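« Un gobelet, ça doit donner envie de se servir »

Khrystyna Zakharchenko ouvre la porte avec le coude, les bras chargés de gobelets en plastique. Il y en a des verts, des bleus, des roses, et d'autres encore au fond d'un carton qu'elle pousse du pied. Depuis novembre, elle s'occupe du coin café de Tarkonberg, l'immeuble de bureaux où elle travaille comme chargée d'accueil, et elle en parle comme d'autres parlent de leur potager.

« Au départ, on m'a demandé de commander des gobelets, point. J'ai dit oui, et puis je me suis prise au jeu ! Je me suis mise à regarder comment les gens se servaient, où ils posaient leur bouteille, pourquoi ils repartaient parfois les mains vides. C'est passionnant, je vous assure. »

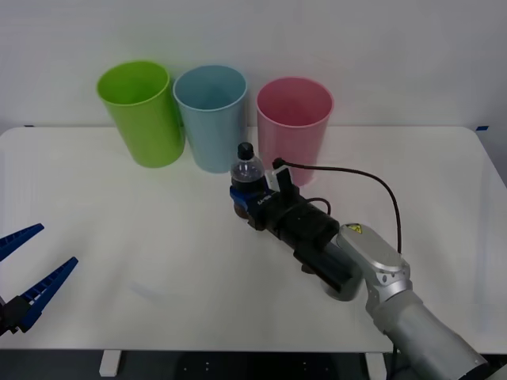 Tarkonberg – Service Accueil et vie des bureaux

La table est blanche, le mur aussi. Un choix qu'elle défend avec énergie. « On m'a proposé un plateau imitation chêne, très joli d'ailleurs, mais la couleur, je la voulais dans les gobelets. Vert citron, bleu pâle, rose. Vous entrez dans la pièce et vous les voyez tout de suite, même sans lunettes (et je parle d'expérience). »

Les gobelets se placent au fond, près du mur, pour garder de la surface devant. Elle avait commencé par les empiler, avant de changer d'avis au bout d'une semaine. « Une pile, on n'ose pas la défaire. Ou bien on tire celui du dessus et trois viennent avec ! Posés côte à côte, chacun prend le sien et c'est réglé. Je ne les aligne pas à la règle non plus. Un peu de travers, ça me va très bien, on sent qu'ils servent. »

Et le choix des couleurs ? Il a donné lieu à un petit sondage affiché près de l'ascenseur, auquel les équipes de Kukeck, au deuxième étage, ont répondu en masse. Le rose l'a emporté de 7 voix. « J'étais ravie, c'était mon préféré, mais je n'avais rien dit à personne. Le vert est arrivé derrière. Le bleu, c'est moi qui l'ai imposé, pour faire le lien entre les deux. »

Pour les boissons, la question a été plus longue à trancher. La machine à grains louée par l'ancien gestionnaire faisait un bruit de chantier et tombait en panne dès qu'on avait le dos tourné. Khrystyna Zakharchenko a fini par proposer des cafés noirs en petites bouteilles, à verser soi-même.
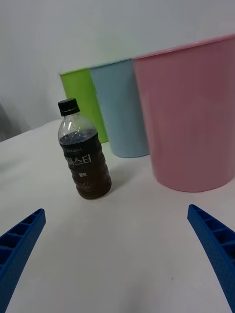 « Le Maxwell noir, avec son étiquette en coréen, c'est une collègue de Pultosbridge qui me l'a fait goûter. J'ai tout de suite aimé la bouteille ! Le plastique transparent, le bouchon noir qui se visse : on peut en verser un peu, refermer, y revenir après une réunion. Et on voit d'un coup d'œil ce qui reste, ça compte quand on est deux à vouloir la fin. »

Elle reconnaît que tout le monde n'a pas suivi. Bíró, le cabinet du rez-de-chaussée, tient à sa cafetière italienne et l'a fait savoir. Elle s'en amuse. « Ils montent quand même emprunter des gobelets, je les reconnais dans l'escalier avec leur vert citron à la main. »

L'entretien, elle l'a voulu simple. Les gobelets se lavent à l'eau tiède avec une éponge douce, puis sèchent à l'envers sur un torchon avant de retourner sur la table, ouverture vers le haut. Elle proscrit la face grattante de l'éponge, qui a abîmé toute une première série. Le stock de l'immeuble compte aujourd'hui à peu près 3 000 gobelets, toutes couleurs confondues, de quoi tenir les jours de portes ouvertes sans revenir au jetable. 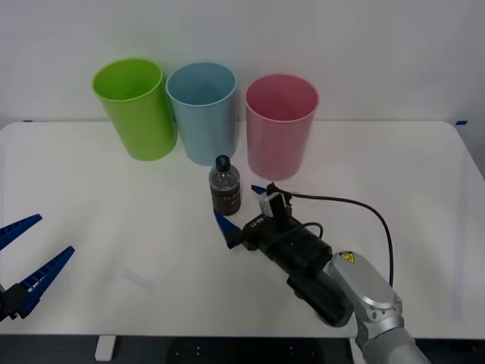 Trois couleurs au fond de la table, le café devant : la disposition retenue à Tarkonberg.

Est-ce que ça change vraiment quelque chose, des gobelets de couleur ? Elle hésite à peine. « Oui ! Les gens restent un peu plus longtemps. Avant, ils remplissaient leur tasse et filaient. Maintenant ils discutent pour savoir qui prend le rose. On a même des habitués, il y en a un qui attend que le bleu soit lavé alors qu'il y en a des dizaines dans le placard. »

Elle a encore des envies : un jaune, pour l'été, et un petit plateau pour les bouteilles, à condition qu'il soit assez bas pour ne pas cacher les gobelets. Le fournisseur lui a promis cinq échantillons. Elle compte les poser sur la table sans rien dire et voir lequel disparaît en premier.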